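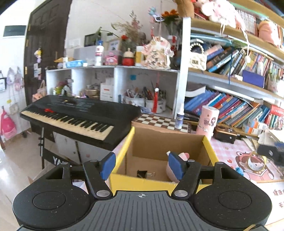
Re: [bamgate-makers] Open day at Emwood – was it worth the drive??

Sorry for the slow reply, two kids home sick and I only got to the list mail tonight. Short version – yes, worth it. Long version below, typed fast, forgive spelling.

On Chak-lun Hsiao's message:

> Did anyone from the list make it to the Emwood open day? I was
> signed up for the afternoon slot and had to cancel. Mainly I want
> to know
>
> - whether they let visitors hold the hand-held gripper or only
> watch
> - what sort of objects they are using
> - if the home recording is really done in people's homes or in a
> mocked up room
> - parking (for next time)
>
> Also is it true the Salem group is starting its own round? I
> would rather drive to Salem than fight the bridge again.
>
> Thanks, Chak-lun

Taking these out of order.

PARKING. Bad. Lot behind the building was full by 10. I ended up on the street by the tire place and walked. Go early or get a ride. There is a bike rack, it's by the loading door, and you have to ask someone to let you back in that way.

HOLDING IT. Yes!! Everybody who wanted a turn got one. They had 2 units going, one at each end of the long room, and you signed a sheet and waited. I waited maybe longer than I should of, because the guy ahead of me wanted to discuss hinge tolerances. My turn was short, a few minutes, but long enough to get a feel.

It's lighter on the wrist than I'd guessed from the flyer, but your thumb gets tired. You squeeze, the two fingers come together, and the pads give a little. Blue rubber pads on the ones for the home recordings, and they said the pads are the part that wears out. Arms are held on with plain pivot screws, 4 of them facing you, so I asked the obvious question (can I build one) and the answer was sort of yes, they'll put the drawings up once the next revision is done. No date. February was mentioned and then un-mentioned.

What I had trouble with – judging depth. I kept closing early, in front of the thing. The woman running our end told me to stop looking at the finger tips and look at the object. That helped. Flat things on a table are the worst, I never did get the coin.

OBJECTS. All ordinary stuff, which I liked. Soft toys, office bits, kitchen bits. No colored foam blocks anywhere. The one they kept coming back to in the talk was the box job. You get an open cardboard box, things go in the box, things come out of the box. That's it. In the home session I put at the top of this mail it's a yellow box with a pink plush toy in it, round head sticking up inside, and a black binder clip down on the bottom of the box. The right pad is up against the plush. Somebody near me said well that's easy, it's a soft toy. The speaker said fine, now get the clip, and that shut us all up. The clip has thin wire handles and lies low between the walls, and you have to bring both fingers down in there without the arms hitting cardboard. I tried the same sort of thing on their table with a shoe box. Tipped the box over. Twice.

Plush has its own trouble btw. It squashes, so you can't tell from how far the fingers closed whether you've got a good hold or a bit of fluff. I had a bear by the ear and thought I had it by the head.

REAL HOMES OR MOCKED UP. Real, according to them, and I believe it. Look at what's behind the box. A keyboard on a stand, a chessboard, a spray bottle, a pink mat with a cartoon character on it, shelves of books, plush toys, a quilted handbag on a shelf, flowers up top. Nobody's lab looks like that. My own desk has less on it and I thought mine was bad.

They made a big point of this in the talk. Same box, same toy, but they want it done in a lot of different rooms with a lot of different clutter, so that whatever gets trained on it doesn't fall over the first time it meets a chessboard. Number on the slide was 437 sessions so far and 1,053 is where they want to be before they train again. Not sure if that's sessions or hours for the second one, I wrote down just the number. If someone else has it in their notes please correct me.

Someone from the Corberg side asked about privacy, books and photos and such in view. Answer was people get told what will be in view, they can move what they like before starting, and they can ask for a session to be pulled afterward. I'd have liked more detail on that last part. Who do you ask, how long does it take. It got kind of rushed because lunch had arrived.

THE DEMO WITH THE ARM. You didn't ask but others will. After lunch they ran a robot arm with the same fingers on it, trained on the hand-held sessions. Same box job. It went for a stuffed rabbit and got it out on the second go, dropped it next to the tray instead of in. Then a roll of tape, clean first time, people clapped. Then it went for a spoon and just sort of hovered there. And hovered. They hit stop after a bit and were pretty cheerful about it. I counted 33 people in the room at that point because I was the one handing the clipboard around – so decent turnout.

Slow, is what I'd say overall. My mother could clear that box before the arm picks its first object. But I've been to demos where everything was glued down and rehearsed and I'd take this over that any time. They let a kid choose the objects! The kid chose the spoon.

SALEM. Yes, true, but small. One gripper on loan and a sign-up list. I talked to a guy with a Salem badge in the lunch line and he says they want people who can do an evening every other week, at home, with their own boxes and junk. You'd get a short training first. He didn't have cards so I gave him the list address, hope that's ok with the mods. He said he'd post the details himself.

Stuff I'd tell anyone going next time –

bring a pen, theirs ran out
wear something with pockets, there's no place to set your coat
sign the sheet for the gripper as soon as you get in, before coffee
sit on the left side for the talk, the right side has a pillar
ask about the pads. I forgot and now I want to know what rubber it is

Also there is a quiet room off the hallway if you're bringing little ones, we didn't bring ours but saw it.

Chak-lun, I have the handout, 2 pages double sided, can scan it if you want or just bring it to the next Bamgate night. It has a side view of the linkage with a few dimensions on it. Not enough to build from but enough to start arguing.

Can someone who was at the morning slot say whether they got the spoon out? We were told it worked in the morning.

Ok, medicine time here, gotta go

– M.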